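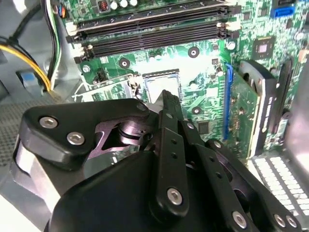
**Bernow bench robot paused after grip fault**

Well, we've had a bit of a scare at the Bernow shop! The robot we use for pulling parts out of old desktop PCs squeezed way too hard on Friday and cracked a memory latch on a test board. The gripper is set to stop at 14 newtons, and the log says it hit 68 before Simin Rezaei got to the stop button (she's fast, thank goodness). No one was hurt.

Fulvio Cirillo thinks a force sensor dropped out and the software kept using the last good reading. I'm inclined to believe him, but we haven't proved it yet. Until we do, the arm stays off and we're pulling processors by hand. There are 13 PCs still in line, so please be patient with us!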